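To: cell-upkeep list
From: Zodwa Modise
Date: 12/03/2020
Subject: Re: Cable slack on the two-arm table

Tumaini Mutiso wrote:

> We are setting up the second table at Clatau the same way as yours
> at Utdale. Two arms, two-finger grippers, brush and dustpan task.
> Twice now the gripper cable has pulled tight when the wrist turns
> over. How much slack do you leave, and where do you tie it? Also,
> what do you do about the paper? Ours creeps.
>
> Tumaini

Tumaini,

We had the same trouble in September and changed two cables before we got it right. The length we use now is 910 mm from the last tie to the gripper plug. It was 660 before, and that was fine until both arms had to work close in at the middle. The loop looks too big when the arm is parked. Leave it that way.

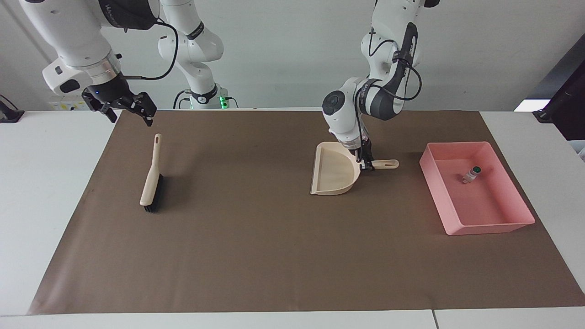 Order of work

1. Power down and let both arms rest on their stops before you touch a tie.

2. Move the last tie back one link toward the base. Hand tight only. A tie pulled down hard will mark the jacket.

3. Plug in, power up, and jog the wrist through its full turn at low speed, both directions. Watch the plug end as well as the loop. Krajewska lost a connector that way — the loop was clear but the plug was taking the load.

4. Bring the two grippers together with the tools in them and check the loops again. The brush goes in the right gripper and the dustpan in the left. Most of our snags came in this position. 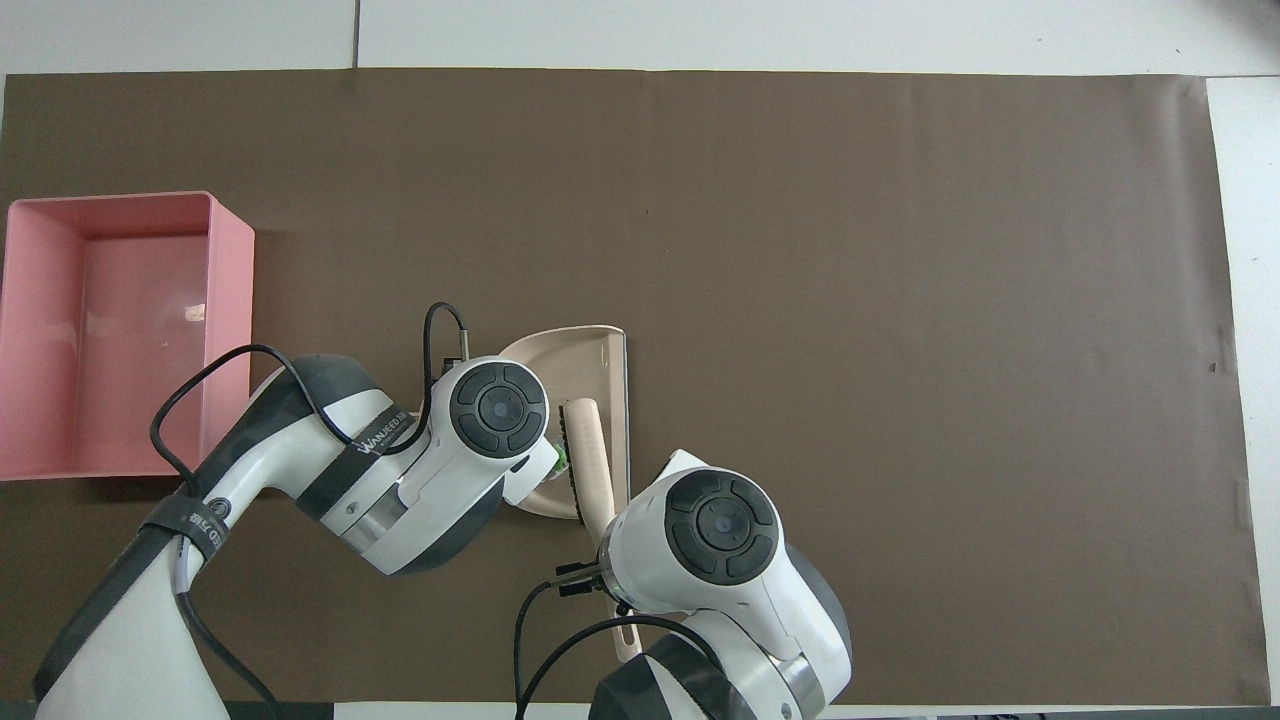
If a loop touches the other arm, turn the tie a quarter of the way around the link before you shorten anything. That fixed it for us on the left side. The right never needed it.

On the paper: we tape the underside at 6 points and change the sheet every 4 shifts, sooner if it tears. Smooth it from the center out. Small creases have not bothered us, but a lifted edge will catch the lip of the pan.

I have a spare cable from the Idico order if you want to compare part numbers. Send me yours and I will check.

Zodwa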